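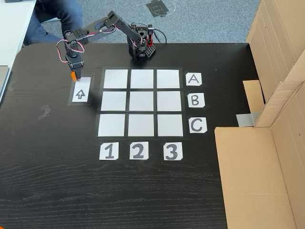
Grid table, with row cards A to C, column cards 1 to 3 and an arrow card in the taped box at left (see item 3)

KIDSIDE ACTIVITY PLANNING GROUP
Minutes of the May meeting
Trellstead Learning Center, Room 104

Chair: Facundo Benítez
Also present: program lead, two classroom leads, front desk, Kirmont Elementary liaison
Apologies: Holroyd site lead

1. Minutes of the last meeting

Accepted with one correction. The snack sign-up belongs to the front desk and should not have been listed under the classroom leads.

2. Matters arising

The new bins for the reading corner have been delivered and put away. The key to the supply closet has been copied and both copies are at the front desk. The rug has not been ordered yet. The program lead will get a second price before the next meeting.

3. Grid table

Most of the meeting was spent on this item. The group looked at the current layout: a three-by-three grid of white paper squares on the black tabletop, letters down the right side for the rows and numbers along the bottom for the columns. The arrow card has its own box marked out in black tape to the left of the grid.

a) Row letters. One classroom lead asked for the letters to move to the left, as children read from that side and the Kirmont worksheets have them there. The chair pointed out that the arrow box would then have to go somewhere else. The liaison said that second graders at Kirmont already know the worksheet version and may be thrown by the change. After some discussion it was agreed to keep the letters on the right for the first block of sessions and ask the leads to report back. If it causes trouble, the letters and the arrow box will trade sides.

b) Naming the squares. Agreed that everyone will say the letter first and then the number, so the top left square is A1 and the bottom right is C3. Leads have been using both orders and the children have picked up on it. The program lead will add a line to the instruction sheet.

c) Arrow card. There was a question about what the arrow is for. As written, the leader turns the card to show which way the next move goes, and the child names the square they land on. Up is the starting position. The group was happy with this but felt the sheet should say what happens when the arrow would take a child off the grid. Two suggestions were made: stay where you are, or come back in on the opposite side. Stay where you are was preferred for younger children. The other version can be tried with the older group — leads to decide on the day.

d) Tape and squares. The black tape is hard to pick out against the black top from across the room. The liaison suggested a color. The chair would like to keep it black so that the white squares stand out, and no one felt strongly enough to change it. Squares to be checked at the end of each week and any with curled corners replaced. Spare cards will be cut with the corners trimmed to match the present set.

e) Length of turns. Set at 20 minutes per group. The earlier plan was longer, but that left no time to reset the table before the next group came in.

f) What goes on the squares. Left open. Picture cards, counters and small blocks were all mentioned. The front desk has a box of counters that nobody has claimed and will bring it to the next meeting.

4. Second set for Holroyd

Holroyd has asked for a copy of the grid so that children who attend both sites find the same thing. Agreed in principle. The table there is smaller, and the squares may need to be cut down. The Holroyd site lead will send measurements. No cutting until those are in.

5. Room use

Room 104 is shared in the late afternoon. Leads are asked to leave the grid taped down and to stack chairs along the window wall. Coats should go on the hooks in the hallway, not over the chairs.

6. Any other business

The laminator is jamming again. The front desk will call about it. Until then cards can go to Kirmont for laminating if the liaison gets them by noon.

Parents have asked for a handout explaining the grid game so it can be played at home. The program lead has a rough draft on one page and will send it around for comments.

Actions

Program lead: price for rug; update instruction sheet (items 3b and 3c); circulate parent handout
Classroom leads: report on row letters; weekly check of squares
Front desk: bring counters; call about laminator
Holroyd site lead: table measurements
Chair: add Holroyd set to the next agenda

Meeting closed at 5:15 p.m.

We use cookies to remember your settings and to see how our pages are used. By continuing to browse you agree to our use of cookies. Accept | Manage settings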